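Print this page | E-mail this page

Fuel-saving gadgets: your questions

Do plug-in fuel savers work?
We doubt it. The Kalthorpe dongle promises 20 per cent off your fuel bill, yet the brochure never names the car it was tested in. A blinking light isn't evidence.

What about additives?
Endent costs $200 a case. Cosmin Sârbu ran it through his wagon from November, over 3,122 kilometres, and his fill-ups looked much as they always had – though one car proves little either way.

The seller says 600 drivers can't be wrong.
They can. Most people drive more gently once they've paid for a gadget, and that alone will trim the bill.

Will it affect my warranty?
Ask your dealer in writing. Barnico's own leaflet is vague on this, and we'd read that as a warning.

How do I check a claim myself?
Fill to the same click at the same pump, note the odometer and divide litres by kilometres. Do it for several tanks before you buy anything – Viorica Vlad suggests a full season, as cold weather muddies the figures.

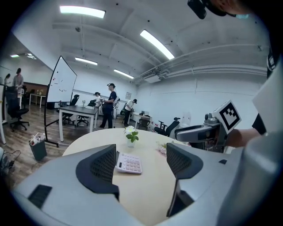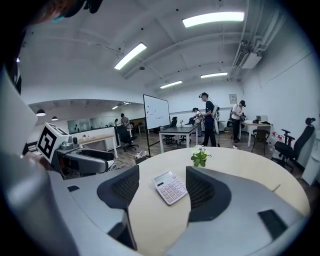
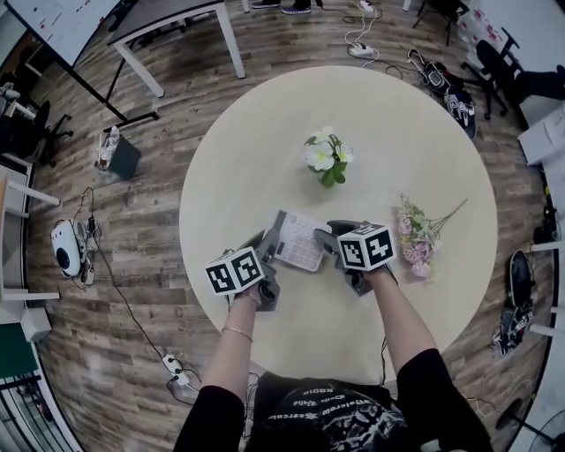 Calculator on a round table, three views.

Print | E-mail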